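From: Tharushi Biswas
To: Adinbridge Fair Work list
Date: September 29, 2019
Subject: Re: [fairwork] Unpaid waiting time at the Kustari warehouse

Hi all,

Thanks Elis for getting this going again. Quoting the part I want to answer:

> Parveen tells me the night crew at Kustari still have to line up for
> the bag check after they clock out, and it can eat up 24 minutes on a
> bad night. Is that paid time or isn't it? I thought the state settled
> this in April. Also, does anybody still have the pay stubs people
> handed in last year?
> Elis

I'm no lawyer, so take this with plenty of salt, but the way Fathima explained it to me, it depends on the state. The federal rule is pretty stingy about security lines. Some states are a lot kinder, and what happened in April was only a hearing. No ruling! I sat through the whole thing on a very hard bench and came home with a parking ticket.

What would help right now is people writing down their own times. Clock-out time, time they got out the door, every shift, in a notebook or on their phone. Three weeks of that from even a handful of people is worth more than a long angry letter (and I've written a few of those).

On the pay stubs, yes, I have them. All 1484 pages are scanned and I keep a second copy at my sister's place. Names are blacked out on the set I can share. The originals went back to the people they belong to.

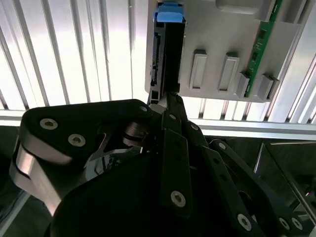
Hard drive with a blue tab at the top end.

One more thing. Arūnas used to do payroll for Prekulier, the temp agency that sends folks over there, and says the agency rounds time down to the quarter hour. If that's still going on, it's a separate complaint and I think an easier one. So if you're paid through Prekulier and not straight from Kustari, please say so on your sheet, it matters a lot.

Fathima can print 200 of the time sheets at work if we get her the final version soon. Parveen, could you check the Spanish side? I did it myself and my Spanish is rusty, to put it nicely.

We can meet in the back of the Chowdhury bakery again, they don't mind us as long as somebody buys the buns. Write me off list if you'd prefer not to have your name on here, I completely understand.

Tharushi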